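Using Army Job Codes to Plan a Civilian Career: A Term Project Report

Villads Ladefoged
11 November 2018
8 min read

For the term project in Work and Migration I looked at how immigrants who enlist in the US Army describe their training when they leave and apply for civilian work. I wanted to know whether the skills they listed on a resume matched what employers in one area were asking for. The project covered one town, Trekdale, and the two smaller places next to it, Hjaltested and Mukia. All three are within commuting distance of the same post, so people who leave the service there often stay.

I picked the subject after a summer job at a staffing office in Trekdale. Part of my work in August was to type up paper resumes. Many came from people who had been born abroad, enlisted as permanent residents and become citizens while serving. Their resumes used Army terms that the office did not know how to file. A man who had been a 92A was filed under "other" for three weeks. A 92A is an automated logistical specialist, and the office had warehouse jobs open the whole time.

Question

My question was simple. When a foreign-born veteran leaves a support job in the Army, how much of the resume can a civilian hiring clerk understand without help? I added a second question later, which was whether schooling from the home country was being listed at all.

I left out combat jobs. The course only runs one term, and support jobs have clearer civilian matches. I also left out officers.

Material

The staffing office let me use 343 resumes with names, addresses and phone numbers removed. Each one had a job code or job title from the Army somewhere in the text. Of these, 218 came from people who had worked in supply, transport, food service, vehicle repair or medical support. Those became my main set. The rest were combat jobs or did not give enough detail to sort.

Country of birth was not on most resumes and I did not ask for it. I used a narrower rule. A resume counted as foreign-born if it mentioned schooling, work or military service in another country before enlistment. This rule misses people who came to the United States as young children, and it misses anyone who chose not to mention their earlier life. It could also count a US citizen who grew up abroad. My instructor pointed this out in the first draft meeting and I have kept the rule anyway, with the problem noted.

I also did short interviews with 18 people from the main set who had agreed to be contacted through the office. Most of these were in person at the Trekdale public library. Two were by phone. I took notes by hand and typed them up the same evening. 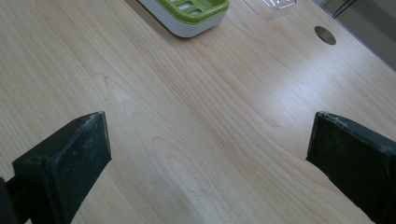 The interviews followed one sheet of questions. I asked what the person did on a normal day in the Army, what they put on the resume, who helped them write it, and what they had studied or worked at before they came to the United States. I did not ask about deployments. Three people brought them up on their own, and I left those parts out of the notes.

Method

To test how well a resume could be understood, I took 50 from the main set and gave them to two clerks at the staffing office. Neither had served. Each clerk read the work history section and wrote down in one line what they thought the person had done. They also marked every word they did not know.

I then compared their lines with the Army's own public description of the job. I scored each as a match, a partial match or a miss. A partial match meant that the clerk got the general field right but the level wrong. Calling a section leader in a motor pool a mechanic was a partial match. Calling a 68W a file clerk was a miss. A 68W is a combat medic, and the clerk had read the word "records" in the second line and stopped there.

I scored everything twice, a week apart, to see if I agreed with myself. On a few partial matches I did not. In those cases I used the second score.

I had planned to run the same test using an online tool called Plavus, which turns job codes into civilian job titles. The free version only allows a handful of searches, and the paid one was outside my budget. I tried it on five codes. It gave usable titles for the supply and food service codes and a very general one for transport. I did not include this in the results.

Results

Vehicle repair resumes were the easiest for the clerks. Both of them understood nearly all of these, and the words they marked were mostly names of specific trucks. Food service came next. Supply was in the middle, with many partial matches. Medical support was the hardest, which I did not expect. The clerks often could not tell whether the person had treated patients, moved them or done paperwork about them.

The level of the job was a problem in every group. Ranks did not help. One clerk thought a specialist was higher than a sergeant, going by the ordinary meaning of the word. Resumes that stated how many people the person had supervised did much better than resumes that gave only the rank.

The words marked most often were abbreviations: NCOIC, PMCS, TDY and the names of property book systems. PMCS stands for preventive maintenance checks and services. Several resumes used it in every line.

On the second question, the resumes and the interviews told different stories. By my rule, a foreign-born resume had to mention something from before enlistment, but it was often just a single line, such as "secondary school, Nairobi" or "college, Accra." In the interviews people had much more to say. One had finished two years of a civil engineering degree. Another had taught high school chemistry. A third had kept the accounts for a family transport business with several buses. None of these was on the resume in any detail.

When I asked why, the answers fell into two groups. Some had been told by whoever helped them that employers would not recognize it. Others said they had simply used the example in the transition class handout, which had no space for foreign schooling. One woman told me she had paid for a credential evaluation when she first arrived, and then forgot she had it until we talked. She was going to look for it.

Discussion

The staffing office is one office, and its clerks were helpful but busy. Someone with more time might have looked up the codes. On the other hand, the office handles many veterans, so I would expect a company that rarely sees these resumes to do worse.

I cannot say from this material whether clearer resumes lead to better jobs. The office does not keep track of people after the first placement, and I did not have permission to follow up. I also cannot compare foreign-born veterans with others very well. My rule for sorting them depends on what they wrote, and what they wrote is the thing I was studying. I saw this too late to change it. A better design would ask everyone the same background question at the start.

One point from the interviews deserves more work. Several people said that citizenship through service came quickly, in some cases during basic training, while the use of their earlier education came slowly or never. Two had gone back to college using education benefits and repeated courses they had already passed at home. One said he did not mind, as it helped with his English writing. The other minded a great deal.

What I would change

I would write the score sheet before reading any resumes. I wrote mine after reading about 30, and it shows in the medical group, where the categories fit badly. I would ask for a third clerk to break ties. I would also start the interviews earlier in the term. Several people work nights at the distribution center outside Hjaltested, and finding a time was slow.

The office has asked for a one-page list of the most common job codes with plain descriptions. I have made a draft that covers the five support fields, and the clerks have it at the front desk now. The transport section still needs to be checked against the current job codes, since the one I used was from an older edition.

The question sheet and the blank score sheet are attached to the printed copy. The interview notes are not, under the terms I agreed to with the people who took part.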